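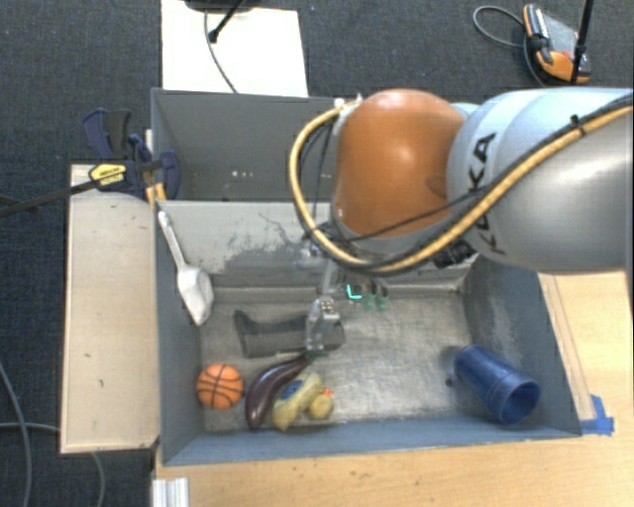

Page last changed: April

Can a robot tidy your bedroom yet?

Hello! I'm Ingvar Mogensen and I write the machine pages for Grivemwood, and the question I get sent more than any other goes something like "when can I have a robot that tidies my room?" (Usually in capital letters. Sometimes from a parent.)

The short answer is not yet, sorry. The longer answer is much more fun, so get comfy.

Picking things up is hard!

Think about a box of mixed-up stuff. You could reach in without looking and find the duck. Your fingers would tell you: round head, little beak, got it. You've been practising that since you were a baby, and you were pretty bad at it to begin with. Everybody was.

A robot has to work all of that out from the start. Look at the bin under the big orange and silver arm. There's a toy basketball in it, a yellow duck lying on its side, a shiny purple aubergine, a blue cup, a white scoop and a dark grey thing shaped like a boot. How would you grab each one?

The aubergine is glossy and curved, so where do you squeeze? The cup is on its side, and you could pinch the rim or grab it round the middle. The scoop is leaning in the corner with its handle pointing up, and I think I'd go for the handle. But what if it was lying flat against the wall? Then I'd have to tip it up with a fingertip first, and I wouldn't even notice I was doing it. A robot has to have some way of knowing that trick.

Shiny things are a pain too. Many robots find objects using cameras, and a bright reflection can look like an edge or a hole that isn't really there.

So what can they do?

Quite a lot, if the job stays the same. My friend Valdemar Riis used to work in a warehouse where an arm moved boxes all day long. Same sort of box, same sort of place, again and again. It was brilliant at it! It never got bored and it never stopped for crisps. But one Saturday somebody sent through a squashy bag of dog biscuits, and the arm tried to lift it like a box. Valdemar spent a good while with a broom.

Robot vacuum cleaners are good at floors, as long as you've picked your socks up first. And there are machines in shops and factories that sort parcels, stack shelves or pack bottles. They're mostly clever at one thing.

Your bedroom is a different thing every day. A jumper on Monday might be a flat jumper, and by the next day it's a jumper in a ball with a felt tip inside. And a robot would need to know where everything goes, and that the bit of broken shell on your windowsill is treasure and the crisp packet next to it is rubbish. I'm not sure I could tell, and I'm a person.

How do they get better?

Practice, and lots of it. People who build robots give them all kinds of objects to try, and toys are great for this, with so many different shapes. A ball rolls away, a duck has sticky-out bits, a cup has a hole in it. If a robot tries 200 grabs and drops the cup in 30 of them, that's useful, and the builders can look at what went wrong with those.

Try it yourself

You need 2 wooden spoons, a washing-up bowl and a handful of small things that won't break. Put everything in the bowl. Now hold one spoon in each hand and lift the things out, using only the spoons. No fingers!

Then do it again with one eye shut. Which thing was the worst? Hjalti Kvaran, who is nine, wrote to tell me that it took him 14 goes to get a bouncy ball out and he got told off for shouting. Mine was a grape.

Send me your worst object and I'll put the best ones on the page. And please do tidy your room in the meantime, your robot is going to be a while.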